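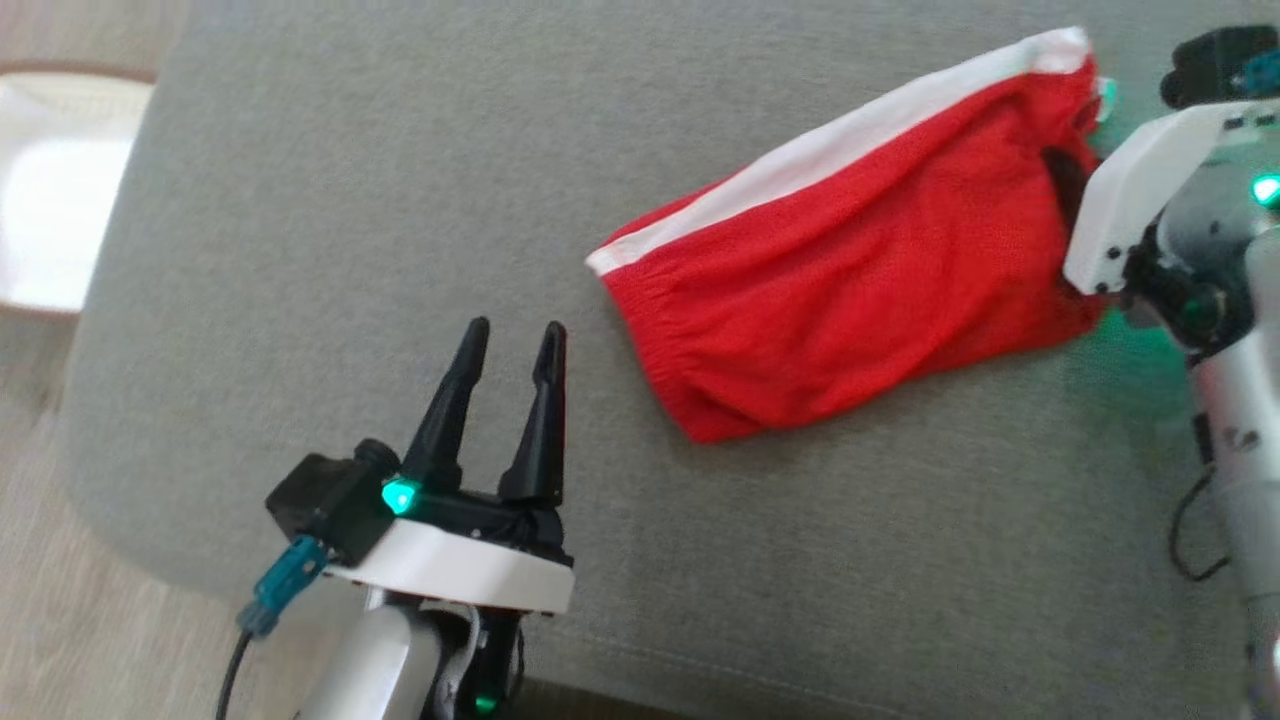
**Figure 1.** Light grey woven upholstery with a rounded front edge, of the general type discussed in Section 3.

## 3. Seat covers and household cleaning practice

### 3.1 Background

The cleaning of fixed upholstery in rented homes has received less attention than the cleaning of floors, kitchens and bathrooms. Tenancy agreements commonly require that furniture be returned in the condition in which it was supplied, allowing for fair wear, yet few of the agreements we examined say how a fabric seat should be looked after in the meantime. The present section considers how tenants in the Grivside study area understood this duty and what they did to meet it.

Earlier work by the Agudelo housing group treated soiling as a single outcome, recorded at the end of a tenancy by the person carrying out the check-out inspection. This has the advantage of simplicity. It does not separate marks left by one spill from the general dulling of a cloth over years of use, and tenants in our interviews drew that line firmly. Several accepted that they should pay for the first and refused to pay for the second.

### 3.2 Material and method

The analysis draws on 2161 inventory entries supplied by Futach, a letting agent with furnished properties across the study area. Each entry describes one item of furniture in free text, with a condition note at the start of the tenancy and another at the end. Entries relating to leather, vinyl or bare wood were set aside before coding. The remaining entries were read in full by Hạnh Từ, who assigned each condition note to one of four classes: clean, lightly marked, marked, and in need of treatment.

The inventories were supplemented by 15 interviews held in tenants' homes in May 2023. Interviews followed a fixed list of topics covering the age of the furniture, the rooms in which meals were eaten, the products kept in the house, and any dispute over a deposit. Tenants were asked to describe the last occasion on which they had cleaned a seat or a cushion. Notes were typed up on the day of the visit and returned to the tenant for correction.

A difficulty arose with the words used for colour. Inventory clerks recorded the same range of sofas as grey, stone, silver, sage and green, at times within a single property. Woven cloth with threads of more than one shade is especially open to this, and the light in a living room changes how a seat looks from one visit to the next. We therefore made no use of recorded colour as evidence of fading. Where a note read only "discoloured", the entry was placed in the lightly marked class unless the size of the mark was also given.

### 3.3 Wording of the condition notes

Notes made at the start of a tenancy were short. Many consisted of the single word "good". Notes made at the end were longer and more exact, and they often named the part of the seat affected. This imbalance matters in a dispute, where the earlier note is the only record against which the later one can be read. Tenants who had added their own remarks to the opening inventory were better placed to contest a charge, and those we interviewed knew it.

The terms "stain", "patch", "shadow" and "watermark" were used without any settled meaning. Futach has no written guidance on the matter. The trade handbook issued by Gukosness, which some of the clerks had been given during training, defines a stain by whether it remains after one treatment. A clerk at a check-out visit is in no position to apply that test. In practice the choice of word appeared to rest on habit, and individual clerks could be recognised by their preferred term.

Large marks with blurred outlines caused the most disagreement. Clerks described them in terms of shade, with phrases such as "darker to centre", and seldom gave measurements. Tenants objected that a mark of this kind has no clear limit and that its size depends on where the observer decides to stop. Figure 2 shows darkening of this form on a muted grey-green cloth: the change in tone is plain, but on most sides it passes gradually into the surrounding weave.

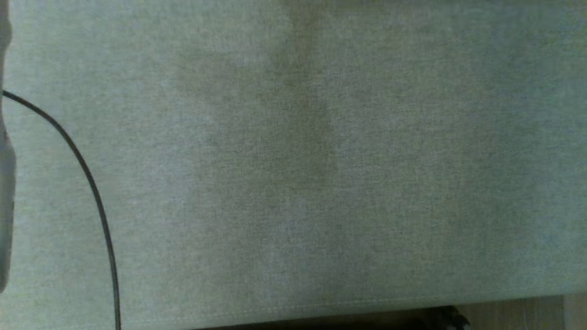

### 3.4 Cleaning as reported by tenants

Of the tenants interviewed, 10 had cleaned a fabric seat during their current tenancy. Plain water and washing-up liquid were mentioned most often. Use of a hired machine was rare and was confined to the last weeks before moving out. Tenants with a washable loose cover spoke of it as ordinary laundry, and did not bring it up until asked.

Fear of making a mark worse was a common reason for leaving it alone. One tenant had turned the cushions over on moving in and intended to turn them back on leaving. Another had asked the agent for advice and was referred to the care label, which had been removed before the tenancy began.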